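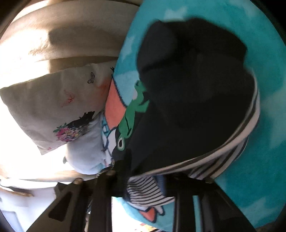

Castitz extends clothing collection to all districts

2022-01-27

The town of Castitz will collect used clothes and home textiles from all of its districts starting in June, the town council decided this week. Until now the service was available only in the center and in the streets close to the railway station.

Residents will get a paper notice with the pickup dates for their street. The bags should be placed next to the regular bins before seven in the morning. The collection stays free of charge for private households. Shops and hotels can also take part, but they must sign a separate agreement with the town.

The work will be done by Drurnico, a local company which has run the collection in the center for 2 years. It will use one more truck and hire 9 new people, most of them for the sorting hall on Brenar Street. The hall was an old printing house before and it still needs a new roof over the loading area. According to the company, the roof will be finished in spring.

"We had many calls from people in the outer districts who asked why they must drive with their bags to the other side of the town," says Carmela Pace, who is responsible for waste services in Castitz. "Some of them gave up and put everything in the household waste. I understand them, but it is a pity for the clothes."

The town accepts shirts, trousers, coats, hats, bed sheets, blankets, towels and curtains. Shoes are accepted if they are tied together in pairs. Everything should be washed and dry. Small damage is not a problem – a missing button or a torn lining can be repaired in the workshop, and cotton that is too worn is cut into cleaning cloths. Pillows, carpets and clothes with paint or oil on them should still go to the recycling yard.

The part of the plan that was discussed most in the council was the price. The town will pay Drurnico a fixed sum for every pickup round, and the company keeps the income from the clothes it sells. Two members voted against the agreement and wanted a shorter contract. They also asked for a yearly report on where the textiles go after sorting. The report was added to the text before the final vote, but the length of the contract was not changed.

Holger Hellström, manager of the sorting hall, expects that the first months will be busy. He hopes that people will not empty all their closets on the same day. The hall has space for 600 bags at one time, and wet bags cannot be stored together with the others.

The clothes in best condition will be sold in the second-hand shop Engström, next to the library. The shop will have longer opening hours from the summer and a new corner for children's winter clothes, which are usually sold out already in the fall.

The old containers at the railway station will stay in place until the end of the year. After that the town will decide if they are still needed. Residents who do not receive the notice by the end of May can ask for one at the information desk in the town hall.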